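4. Preparing your table before the doors open

This section is for exhibitors who have received a table number for the Brevwood Comic Fair. Artists, back issue dealers and small publishers all follow the same steps. If you share a table, only one person needs to check in.

4.1 Check in

1. Go to the loading entrance on the Sodow side of the hall. The front doors are for visitors only.
2. Show your confirmation letter and collect your badges. Each table receives two.
3. Write your table number on the back of every badge.
4. Bring your boxes in by hand or with a small cart. The carts at the entrance must go back before you start to unpack.

Note: Badges for helpers can be changed at the desk until August 21, 2026. After this date the names stay as they are printed.

4.2 Place your stock

1. Put the heavy long boxes on the floor first, under the table, and leave space for your feet.
2. Place no more than five short boxes on top.
3. Keep graded and signed books on your own side, where a visitor has to ask for them.
4. Fix your price signs with clips or stands. Tape is not allowed on the tables or on the curtains.

Caution: Do not hang anything from the curtain rail. It carries only the weight of the cloth – even a light banner can pull it down on your neighbor.
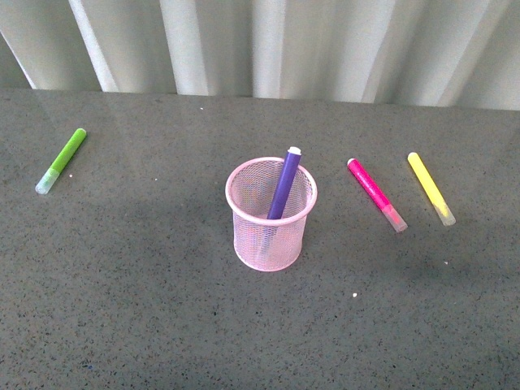
Mesfin Gebreyes writes that he would put the original art in last, after the boxes are closed and the cash box is locked, and that a portfolio standing up takes less room than one lying flat. He also asks exhibitors to bring their own clips, as the desk had none left by noon in April.

4.3 Connect the card reader

1. Charge the reader fully at home.
2. Choose the network Fletulico and enter the password from your letter.
3. Make one test payment of a small amount and cancel it.
4. If the reader shows code 411, switch it off, wait about 5 minutes and try again.

Note: When the code comes back, take cash and report to the Boros help desk, next to the signing area. Please do not restart the network box in your row – other tables are using it.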